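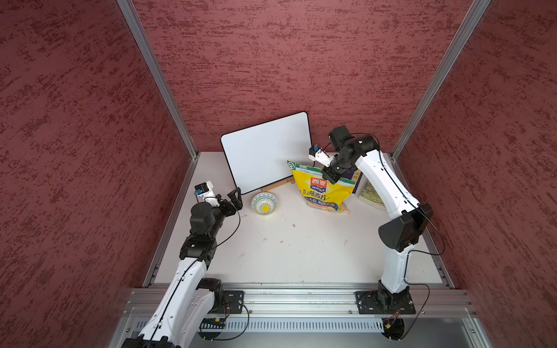 Hrnčiar, the Udau-based maker of workroom furniture, has added an enclosed table to its Ivura range. The Ivura Enclosed Table goes on sale in March 2019 and is supplied as a flat-packed kit with walls, corner posts and tabletop. It is intended for hobby rooms, school workrooms and shared offices where an open table would collect items from neighbouring places. The walls stand on three sides of the white top in a dark red, mottled finish, and silver aluminium posts close the corners where they meet. A small bowl and a yellow snack bag stand on the white surface, and light scuffs and small brownish stains show on it as well. Buyers who expect heavy use should read the care section below before choosing a top.

Wall finish

The wall finish is new to the range and is called Plondska, after the workshop in which the first samples were made. Earlier Ivura tables were offered with plain grey walls only. Customer returns for those tables were dominated by complaints about visible fingerprints and tape marks. Plondska has a broken pattern with no repeat line, so panels can be fitted in any order and a replacement panel does not have to be matched to its neighbours.

Hrnčiar considered 17 wall patterns during development. Four were made up at full size and kept in daily use in the company's own workroom from October until the end of the trial period. Plondska was selected on the basis of wear and ease of cleaning. Colour was a secondary criterion.

Norbert Hrnčiar, managing director, said: "Most of our customers put a table against a wall and then spend years retrieving things from behind it. An enclosed top deals with that. We kept the front open and left the fittings alone, as the existing ones were sound."

Corner posts and assembly

The corner posts are grooved along their length. Walls are fixed to the posts with the same fasteners used elsewhere in the range, and the kit contains 38 of these, including two spares. One hexagonal key is supplied. No drilling is needed. The instructions specify that all fasteners be left finger-tight until the last wall is in place and then tightened from the bottom upwards.

The table must be assembled on a level floor. It is not designed to be moved with the walls fitted. For relocation, the walls should be removed and carried separately.

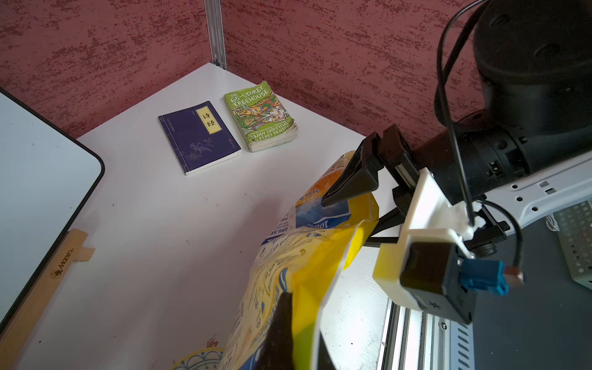
Storage on the tabletop was reviewed as part of the same work. The enclosed table has no shelf, and the company does not plan to offer one in the first year. Items in regular use are expected to stay on the top, with the rear edge treated as the resting place and the middle kept for work. Paperbacks laid flat side by side towards the back, such as a dark copy of 诗经 and a thicker green copy of The 65-Storey Treehouse, sit clear of the grooved post in the corner. Stacking is possible but makes the lower volume awkward to remove. A dry-erase board can be leaned at an angle to one side. Soft items such as a large crumpled snack bag take up more of the surface than their contents require and are best decanted or put away.

Care and cleaning

The tabletop should be wiped with a damp cloth and dried. Abrasive pads will dull the surface and are not covered by the guarantee. Stains from tea, sauce or marker ink should be treated on the day they occur. The walls should be brushed with a soft, dry brush, working downwards, and should not be soaked. Dust in the post grooves can be removed with a narrow vacuum nozzle.

Adhesive hooks are not recommended on Plondska walls, as the rough surface does not give a reliable bond. Paper notices can be clipped to the upper edge.

Availability

The first production run is limited to 600 kits. Orders will be accepted through existing Ivura stockists, of which there are 26, and directly from the Udau works. Collection from Udau is by appointment. Kits are packed in two cartons, one for the tabletop and one for the walls, posts and fasteners, and both should be checked against the packing list before signing.

Replacement walls, posts and fastener sets will be stocked as separate parts. Plondska walls are not compatible with the earlier grey-walled tables, which use a different post spacing. Parts for the earlier tables remain available.

Finish samples can be requested from the Hrnčiar sales office in Udau.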